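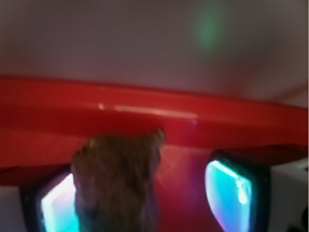 Harvey Pelletier asked at the last review whether the live album would still be mixed by October, and whether the funder would see rough mixes first. Both remain the plan.

Projects > Music > Gridwood Live Recording

Print | E-mail

Three of the six Gridwood concerts have now been recorded. Savik has supplied 11 songs for mixing – the remainder await clearance from the performers. Spending on studio labour is within budget.

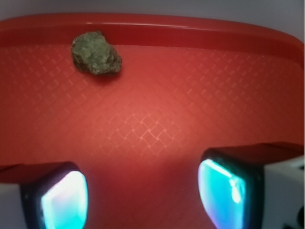
Red tray with a small greenish rock.

Rough mixes will be sent to Cletus Doucet for comment.

0 comments | 3 shares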